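Plarkance Pantry Days: Your Questions Answered

We get a lot of the same questions in the weeks before a Pantry Day, and quite a few more on the day itself, usually from people standing at the door with a bag in each hand and a slightly guilty look. Please don't feel guilty! Everybody has a cupboard like that. We've gathered the answers here so you can read them at your own kitchen table with a cup of something warm, and if yours isn't covered, there's a note at the bottom on how to reach us.

What is a Pantry Day?

It's a morning when people from Zimville and the neighborhoods nearby bring in the boxes, packets and tubs they aren't going to use, and other people take home the ones they will. In between, everything passes over our sorting tables, where we check it, wipe it down if it's dusty, and put it on the right shelf. There is no swapping system and no points to keep track of. You can bring a lot and take nothing, or bring nothing and take a bag, and both are perfectly fine with us.

We hold 4 of these mornings a year, with the big one in June, when people are clearing out before they travel or move. Last year 1,536 items crossed our tables, which still makes me a little dizzy when I think about the wiping.

When do the doors open?

Drop-off starts at 8:30 in the morning and the shelves open at 10. If you come at 8:30 hoping to shop, we'll happily let you sit down and chat, but the shelves really do stay closed until they're filled. We finish at 1 in the afternoon and start folding the tables shortly after that, so please don't leave it until five minutes before!

Do I have to sign up ahead of time?

Not for dropping off or for taking things home. If you'd like to help sort, we do ask you to let us know by the Tuesday before, mostly so there are enough aprons and enough muffins. 337 households came through in June and not one of them needed a ticket.

What can I bring?

Anything shelf-stable, sealed and in date. Boxes of pasta, rice, cereal, crackers, tea, coffee, baking mixes, canned soup, beans, tuna, peanut butter, jam, oil, spices with the seal still on, cookies, shelf-stable milk, baby food, and pet food too (that has its own table, well away from the snacks). Fancy things are welcome and so are plain ones. The jar of something you were given two holidays ago and have been walking around ever since is very welcome. Somebody out there knows exactly what to do with it.

What can't you take?

Nothing from the fridge or freezer, I'm sorry to say, as we don't have anywhere cold to put it. No home canning either, which always feels unkind to write, because some of you are wonderful at it. We also can't put out opened packages, anything without a label, cans that are bulging or badly dented along the seam, alcohol, vitamins or medicine.

The box is crushed at one corner. Is that a problem?

Usually not at all. If there's a sealed bag inside and the bag is whole, a squashed box is just a squashed box. We keep a roll of wide tape at every table for the ones that are trying to come open. If the box is the only thing between the food and the world, as with some brands of sugar cubes and salt, then it does need to be in one piece.

What about the date on the package?

This is the question we get most, so forgive the longer answer. A "use by" date that has passed means we can't put it out, full stop. A "best by" date is more about flavor and texture, and we accept dry goods up to 3 months past it. We put a small yellow dot on those so that anyone choosing them knows, and I can tell you the yellow-dot crackers go just as quickly as the others. Baby food and formula are the exception and must be fully in date.

It helps us enormously if you look at the dates at home. Bring your reading glasses to the pantry. The printing on the bottom of some of those packets is a test of character.

How should I pack my things?

However you can carry them! Paper grocery bags are the easiest for us, since they stand up by themselves on the floor. Heavy cans go at the bottom, of course, and glass does better with a dish towel around it (put your name on the towel if you want it back, we have quite a collection). You don't need to sort by type. A mixed bag is a pleasure to unpack, and we would miss the surprise.

What happens to my bag once I hand it over?

First it goes to the unpacking table. We only empty one bag at a time, and we set things down with a bit of space between them, so that each package can be picked up, turned around and read without knocking over its neighbor. It sounds fussy, and new helpers always want to go faster, but a crowded table is how a packet with a torn corner slips past.

From there, each item moves along to be wiped and dotted, and then to its shelf: breakfast things, baking, cans, jars, snacks, drinks, and the one we call "everything else," which is where the interesting cooks go first.

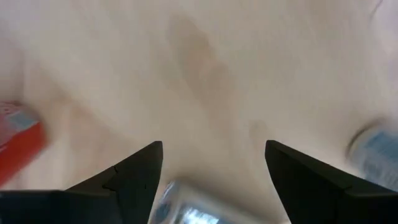
A few things set down on the wooden table, with room left between them.

Why are there so few things out at once?

People do ask this, often kindly, and sometimes a bit impatiently if there's a line. We tried it the other way at our very first Pantry Day. We tipped everything out in one great heap, all very cheerful, and by 11 we had cocoa in the cat food. Since then it's been one bag, a clear table, and then the next bag. It truly isn't slower once you get into the rhythm of it, and it's a good deal kinder to the back, because you aren't leaning over a mountain to reach the far side.

If you're doing this at home with your own cupboard, I'd suggest the same thing. Take out one shelf, only one, and put it on the table. Deal with that shelf completely before you open the next door. You'll be able to stop for lunch without leaving your kitchen in pieces.

Is there a limit on how much I can take home?

We ask everyone to fill one bag on their first trip around. After noon there's no limit, and you're encouraged to go around again. Please do! Whatever is left has to be boxed and carried, and we would much rather see it go home with you.

Do you ask for proof of income or an address?

No, never. We don't ask why you came or how far you traveled. At the door there's a clicker so we know how many households to plan for next time, and that is all the paperwork there is.

Where do the leftovers go?

They're boxed up the same afternoon and driven over to the Kpodo community kitchen, which uses the dry goods in its weekday lunches and puts the rest on its own take-home shelf. They've asked us to send along even the odd single packets, so nothing is too small.

Can children help?

Yes, from six years old with a grown-up beside them. They are marvelous at yellow dots, sometimes a little too generous with them, and very good at finding dates in tiny print. We keep the glass jars on a separate table so there's less to worry over. Younger ones are welcome in the corner with the crayons.

I have allergies. Is it safe for me to help or to shop?

We put packages with nuts clearly named on the front on their own shelf, but everything arrives in mixed bags and passes over the same tables, so we can't promise there's been no contact. The tables are wiped between bags with a fresh cloth. If your allergy is a serious one, shelving the cans might suit you better than unpacking, and please do read each label before you take something home.

Can I get my own container back?

If you've brought something in a nice tin or tub that you'd like to keep, tell us at the door and we'll put a tag on it. Please remember that the food has to be in its original sealed packaging, though, so a lovely canister of loose flour is one we'd have to hand straight back to you.

Is there parking?

There's a small lot behind the hall and plenty of street parking along the Vavimlow side. If you can't manage the carrying, pull up by the side door and give a little wave, and someone will come out with the cart. The side door is also the one without steps.

I can't come that morning. Can I still give something?

You can, and thank you for asking. The evening before each Pantry Day we take drop-offs between 5 and 7 at the side door. Please don't leave bags outside at other times, as we've had some very well-fed raccoons.

How do I ask something that isn't here?

Leave a message on the hall answering machine or drop a note in the box by the front door, with a phone number on it in writing we can read. We check both every couple of days, a bit more often when a Pantry Day is close, and we'll call you back, most likely in the early evening.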